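How a Robot Learns to Put Shoes Away

Think about the last time you put your shoes on a rack. You probably didn't plan it. Your hands knew what to do because you have done it so many times.

A robot has no practice like that. Somebody has to show it. At a company called Nuvbridge, showing robots how to do things is a job, and grown-ups go to work each day to do it.

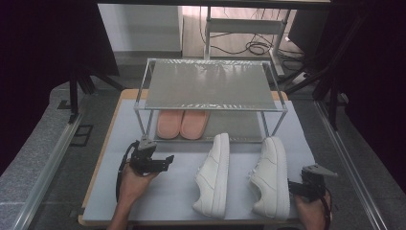
Teaching a robot at Nuvbridge starts with a person doing the chore. The person holds a gripper in each hand. A gripper is a tool with two fingers that open and close, and a robot can use the same kind. Today's chore is tidying shoes. The pink slippers are side by side on the lower level of the rack, and the white sneakers are on the table in front of it, with their toes toward the rack. The upper shelf has nothing on it. While the person works, cameras record what the hands do. One try is called a demonstration.

One demonstration isn't enough. A robot might need 300 of them before it can handle a shoe it has never met. People change things a little between tries. They turn a shoe sideways or move the rack back. That way the robot learns about shoes in general and doesn't just copy one move.

Who does this work? Ruth Holroyd used to pack boxes in the Nuvbridge warehouse. Some of the packing is now done by machines, so the company asked her if she wanted to train for a new job. She said yes. It took her 33 days to learn it.

"My back feels better," Ruth says. "My wrists get tired, though. And I miss talking to people on the packing line."

Neville Oakley worked on the same line. He tried the new job and didn't like it, so he moved to the loading dock. When machines come to a workplace, some people get new jobs they enjoy. Some get jobs they like less, and sometimes there are fewer jobs than before. People at work need to talk about that before the machines arrive.

What makes a gripper hard to use? Try this at home. Pick up a sock using only your thumb and one finger, and keep the rest of your hand still. Now try a shoe. It can tip or twist.
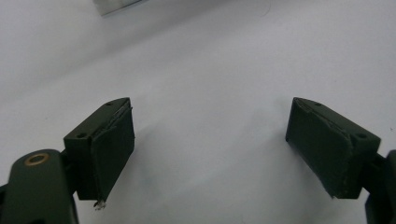 A gripper can't feel the way your skin can, either. You know right away when a shoe starts to slip. Ruth has to watch closely and squeeze just enough. If she drops a shoe, she marks that try and starts another one.

Later, a computer studies all the recordings and looks for patterns. Then a robot gets its turn. The first tries are often bad. It may close its fingers on air or knock the shoe over. The people at Nuvbridge look at what went wrong and record more demonstrations.

Words to know
Automation: using machines to do work that people used to do.
Gripper: a tool with fingers for picking things up.
Demonstration: one recorded try at a chore.

Talk about it
Which chore at your house would be hardest to teach a robot? Would you want Ruth's new job or her old one?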